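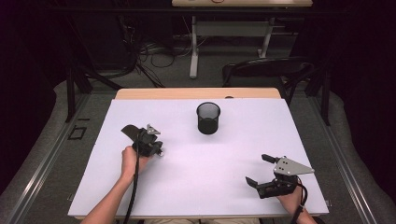 Re: [trillberg-list] Moving the office supply order to November

On 2 July 2021, the purchasing desk wrote:
> The Guvel contract runs out this fall. Before we renew I would
> like to know what each floor really uses. Last year we paid for
> 144 boxes of pens and a lot of them are still in the basement.
> Please also say if you want desk items such as trays, pencil
> cups and whiteboards kept on the list.

Replying for the second floor.

Pens: we can skip them this year. We have 16 boxes in the hall closet, and most people bring their own anyway. The red ones dry out before anyone opens them.

Paper: please keep it the same. We went through 54 cartons, and that was with half the floor at home. The Stamatopoulos building borrowed a few in spring and has not returned them. I don't mind, but it should come out of their line and not ours.

Desk items: keep the black mesh pencil cups. They are cheap and hold up better than the plastic ones, which crack at the bottom. We don't need more trays.

Toner is where the money goes. Our share was $3632, nearly all of it for the two Prorneck printers by the stairs. If we got rid of one and set the other to print on both sides, I think nobody would miss it. Can someone on the third floor say whether you still send jobs down to us?

On the date, November is fine here, as long as the order doesn't land in the same week as the carpet work. Last time the pallets sat in front of the elevator for two days.

I can send the closet list to anyone who wants it.

Second floor front desk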